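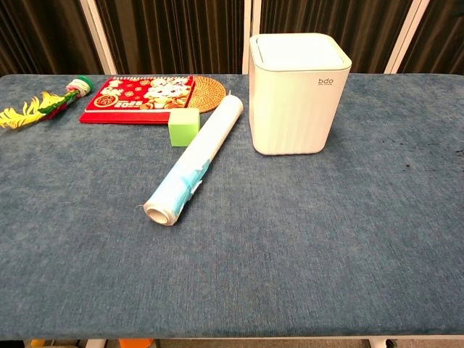
Flikstead Shared Workshop, Home Robotics Group

Table Arm Build: FAQ

231 views · 2 comments · Share

What does the arm practice on?
Household things. The table has a roll of cling wrap, a green cube, a red 2025 calendar and a white trash bin with a lid.

Why is cling wrap hard?
The film is clear and a flap comes loose from the roll. Our depth sensor reads it badly.

Can I use my own table?
Yes. Cover it with matte fabric and redo the calibration.

How much does a build cost?
Parts came to $182 in March, without the laptop.

Related
Flirau gripper: printing the fingers
Wiring the Cheon controller
Ikano arm: spare parts list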